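Mending the spade: a talk with Evdokia Karagiannis

By Paloma Blackwood
September 29, 2019

Evdokia Karagiannis has repaired garden tools in Trondport for 23 years. Her workshop is behind the old chandler's on Skundow Lane, and the door sticks, so most people knock on the window. When I came she was filing the edge of a border fork and asked me to wait until she had done the last tine.

She did not set out to mend tools. She trained as a bookkeeper and worked for a seed merchant, Ajayi, until it closed its Trondport office. "I had an allotment and a spade that had snapped," she said. "The shop wanted me to buy a new spade. The blade was perfectly good. I took it home and made a mess of it, then I made less of a mess of the next one."

The first paying job was a hoe belonging to her allotment neighbour. Word went round the site and then to the one at Kesex, across the river. She now mends 300 tools in an ordinary year, most of them between October and the spring.

Spades come in more than anything else. They usually break just above the socket, where water gets in and the wood goes soft. Karagiannis drills out the old rivet, knocks out the stump and cleans the inside of the socket before she thinks about the new shaft.

"People want to burn the stump out," she said. "Please don't. You can take the temper out of the steel and then the blade bends. Drill it. If it won't come, drill it again."

She uses ash for long shafts and keeps it in the loft for a year before she touches it. She looks at the grain at both ends and puts aside anything where it runs out to the side. Those pieces end up as dibbers or bean poles. For short hand tools she is less strict and will use whatever is dry and sound.

Shape matters to her more than finish. A shaft that is the same thickness all the way along is easy to make, she told me, but it is tiring to hold. She takes off a little at a time with a spokeshave and stops often to try it in her hands.
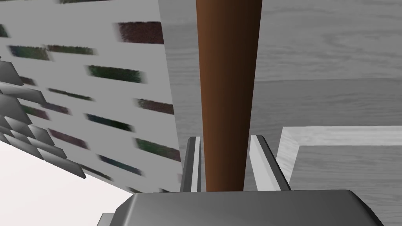

A tapered handle, widest at the top.

"You have to ask who is going to use it," she said. "A man came in with his mother's trowel. His hands were twice the size of hers. I made him a fatter handle and he wrote to me afterwards to say his wrist had stopped hurting. It might have been the weather, I don't know."

She does not varnish. Varnish cracks and raises blisters, in her view, and she rubs in linseed oil over several days instead. The rags are hung flat outside to dry, as a bundle of oily rags can catch fire without any help. She had a small fire in a bin in her second winter and has been careful since.

I asked whether the work pays. She said it pays the rent on the workshop and some of the rent on her flat. She still does the books for two shops in town. A new shaft costs her customer less than a good spade would, though more than a cheap one, and some people leave when they hear the price.

"That's fair enough," she said. "I tell them how to do it themselves if they want. It's not a secret."

From October she will run an evening class in the hall at Kesex, with room for 4 people. Each should bring one broken tool and a pair of gloves. The class was full when we spoke, but she is keeping a list for the next one.

She then went back to the fork. It was due to be collected at noon and she had still to oil the handle.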